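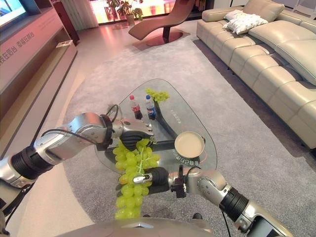

Grapes over the edge of a glass coffee table.

Travel Photography, evening class
Handout 6: Editing down a trip

Welcome back, everyone! Last week ran long (my fault, I got going about tripods) so we never reached the part where you throw pictures away. We're doing it tonight, and I've typed up my notes so you can listen instead of scribbling.

My own horror story first. I spent a week in Cuvent last November and came home with 2406 pictures on two cards. I sat down that same night with a pot of tea, tried to pick the good ones, and by midnight I'd marked nearly all of them as favorites. The harbor at dawn, the harbor slightly later, the harbor with a gull in it. I was still half on vacation and everything looked wonderful to me.

So now I wait. Give it a couple of weeks if you can stand it. Copy your cards the day you get home, put the copy somewhere safe, and then leave the pictures alone.

First pass
Go fast. Yes or no, a second or two for each, and don't zoom in. You're looking for the ones that make you stop. If you're arguing with yourself, it's a no for now, and you can always come back for it. My Cuvent pile was still in the hundreds after this, so don't panic if yours is too.

Second pass
Now look for twins. Put the near-repeats side by side and keep one of each. Check the edges, check the horizon, check whether the person's eyes are open (I once printed a lovely big portrait of a ferryman mid-blink, and it's still in my hallway). Sharpness matters here, but I'd take a slightly soft picture with a great expression over a crisp one where everyone looks bored.

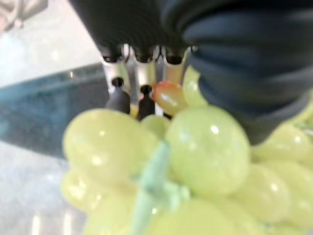 Third pass
This is the slow one, and I do it with small paper prints spread out on the floor. Move them around! You'll see you have plenty of wide views and hardly any close detail, or nine street corners and no people. A set needs a bit of both near and far, and a place to rest between the busy ones. I got Cuvent down to 49, and then Eluned Yorath came over, looked at the floor for ages, and took away the one I loved most. It was a sunset. She was right, and I've nearly forgiven her.

Captions
Write them while you still remember. Place, month, and one thing the picture can't tell us by itself. "Boats, Cuvent" is fine for your files, but I'd rather hear that the boats only go out when the bakery opens.

For next time
Pick 6 pictures from one trip. A day in Tilville counts as a trip, you don't need a passport for this class. Print them small, any paper will do, and bring them in an envelope with your name on it. Bring two you rejected as well, since we'll be swapping with a neighbor and seeing if they agree with you.

Sioned Dafis is lending us the long table again, so please come a few minutes early to help carry it in from the back room.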